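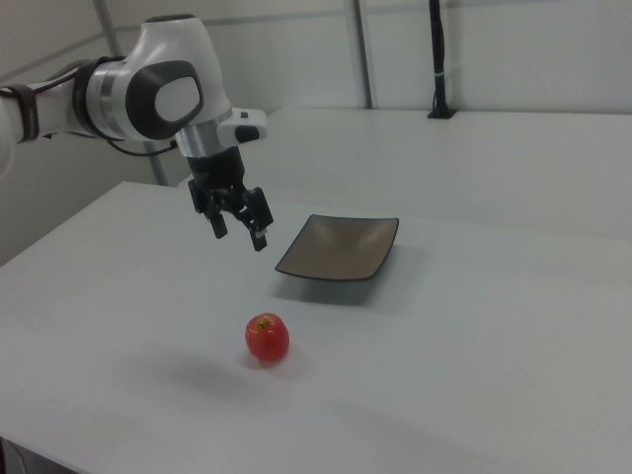
What will visitors be able to see at the open day?
Three stations in the main hall, each with a demonstration that is repeated through the afternoon, and a short talk in the small room upstairs. Registration is at the side entrance.

MINUTES
Preparation meeting for the July open day, Pratier training workshop
Third meeting of the working group

Present: the workshop management, the teachers of the automation course, one delegate from Alia (visitor registration), one delegate from Kleinschmidt (safety and barriers), two students of the second year.
Excused: the delegate from Jutton, who sent written remarks. These were read under item 5.
Minutes taken by: the office of the workshop.

The meeting was opened at 14.00 in the small room upstairs.

1. Minutes of the second meeting

The minutes were approved with one correction. Under item 4 it was written that the hall is to be closed for classes the whole week. It should say that it is closed from noon on the day before the open day. The office will send the corrected page.

The question of the heating pipe in the corridor is still open. The management has asked the landlord a second time and has no answer.

2. Programme of the afternoon

The programme was discussed on the basis of the paper sent before the meeting. The doors open at 13.00 and the last group goes in at 17.00. A group stays 50 minutes in the building. This was 70 minutes in the first version, and the teachers found it too long for families with small children. The students were of another opinion and said that last year many people wanted to stay longer at the stations and ask things. It was agreed to keep 50 minutes for the guided part, and after that the people are free to stay in the entrance area, where the tables with drinks are.

The talk upstairs will be given two times only. It was proposed to give it for every group, but the teacher who prepares it must also be at the third station.

Decision: programme accepted with 50 minutes per group.

3. The stations

Station one is the conveyor with sorting by colour. It runs without problems. The teachers wish to have a cover on the emergency stop button, because a child pressed it several times last year. The delegate from Kleinschmidt did not agree. An emergency stop must stay free, also when it is pressed for nothing. The teachers withdrew the wish. A student will stand near it and restart the line.

Station two is the arm with the gripper. The task stays the same as it was shown to the group in the second meeting: the arm takes the apple and puts it in the dish. There was a longer discussion if this is too simple. One teacher wanted to use several kinds of fruit and a sorting task, so that the visitors see that the arm can make a choice. The other teachers said that a simple task is better understood, and that a visitor who has never seen such a machine looks first at the movement and only later asks about the choice. The students supported this. They asked for permission to let visitors put the apple in a new place between two runs. The delegate from Kleinschmidt will allow it under these conditions:

- the arm is in pause and the student at the desk has said so in a loud voice
- only one visitor steps up to the table, children with an adult
- the visitor stands back behind the line before the arm is started again
- the speed stays at the reduced setting the whole afternoon

The management asked what happens when the gripper misses the apple. The teachers answered that the student says it openly and makes a second try. There is no need to hide it. Visitors often find it more interesting than a run with no mistake, and it gives the chance to explain how the position is measured.

It was also asked whether the dish should be changed for a deeper one. The teachers want to keep the shallow one, as the visitors can see well into it from the side. It was left so.

Station three is the welding simulator. It needs a darker corner and will be moved to the back of the hall, next to the tool store. The door of the store must be locked. The key is with the office.

Decision: stations as described. The conditions for station two are printed and laid on the desk.

4. Safety and barriers

Kleinschmidt brings the barriers on the day before, in the afternoon. The plan shows nine posts with belts for station two and the passage to station three. The delegate asked for the floor plan with the right measures. The plan he received was the old one, from before the wall of the changing room was taken down. The office apologised and will send the new plan.

The distance between the line on the floor and the table was discussed. The teachers want the people as near as possible, because the gripper is small and the fingers cannot be seen well from far away. Kleinschmidt wants the line outside the full reach of the arm, not only outside the part of the reach that is used in the task. The management followed Kleinschmidt. To help with the view, a screen will be put up at the side, with the picture from the fixed camera. The teachers will test if the picture is quick enough. A delay makes people look at the screen and not at the arm.

The emergency exit at the tool store must stay free. The banners of last year stood in front of it. They will hang on the wall this time.

One first aid person is needed in the hall all the time. Two of the teachers have a valid certificate and will share the afternoon.

Decision: barrier plan accepted, under the condition that the measures fit the new floor plan.

5. Written remarks from Jutton

Jutton lends the screen and the loudspeaker. The remarks are here in short form:

a) The loudspeaker should not stand near station one. The noise of the conveyor comes back through the microphone.
b) The screen needs its own socket. It should not be put on the same extension lead as the simulator.
c) Jutton asks to be named on the programme sheet, in the same size as the other partners.
d) The material must be ready for collection at 18.30.

Points a, b and c were accepted. For point d the management will ask for 19.00, because the last group is in the building until nearly 18.00 and the students should first have time to eat something.

6. Registration and groups

Alia reported on the registration. The form is ready and can be opened as soon as the programme is final. There is place for 70 visitors in the guided groups. The delegate asked what to do with people who come without registration. In the past they were sent away, and some had travelled a long way. After discussion it was agreed that they may wait in the entrance area and take the place of persons who did not come. The reception writes their names on a paper list.

Schools can register a class under one name. The teacher of the class must give the ages of the pupils, so that the students at the stations can prepare their words. One of the two students remarked that it is difficult to explain the arm to children of nine and to their grandparents in the same group. The teachers will write two short texts, one for children and one for adults, and the student can mix them.

The form should also ask if a visitor uses a wheelchair. The lift goes to the small room, but the passage between station two and the wall must be measured again when the barriers are up.

Decision: Alia opens the registration after the corrected programme is received.

7. Work of the students

Nine students have said that they will help. They need to be there from 11.00. There was a question if the hours count for the practical part of the course. The management confirmed this, on condition that the student also takes part in the rehearsal.

The rehearsal is held in the hall with the first year class as visitors. The whole way is done once in real time, including the pause and restart at station two. The students wish to do this part more than once, and the teachers find this right.

Work shirts will be given out by the office. The sizes are still missing from a part of the group. Long hair must be tied, no scarves and no loose bracelets at stations one and two. This is the same rule as in class.

8. Other matters

The price for the parking place of the bus was not clear. The office will ask.

One teacher proposed to film the demonstration at station two for the website. The management has nothing against it if no visitors can be recognised. It should be done in the rehearsal.

The entrance area needs more chairs. The chairs of the small room cannot be used, as the talk takes place there.

The delegate from Alia asked if there will be a printed sheet in a second language. There is no money for it this year. The text will be put on the website, and the reception can show it on a tablet.

9. Tasks

Office: send corrected page of the last minutes; send new floor plan to Kleinschmidt; ask for the bus parking; collect sizes of shirts; write to the landlord again.
Teachers: two short texts for station two; test the camera picture on the screen; print the conditions for the desk.
Kleinschmidt: check measures of the barriers; mark the line on the floor.
Alia: add the wheelchair question to the form; open the registration.
Management: answer to Jutton about the collection time; lock for the tool store.
Students: plan who is at which station, with one reserve person for each change.

The next meeting takes place directly after the rehearsal, in the hall, and should be short.

The meeting was closed at 15.40.

Remarks on these minutes please to the office before the next meeting.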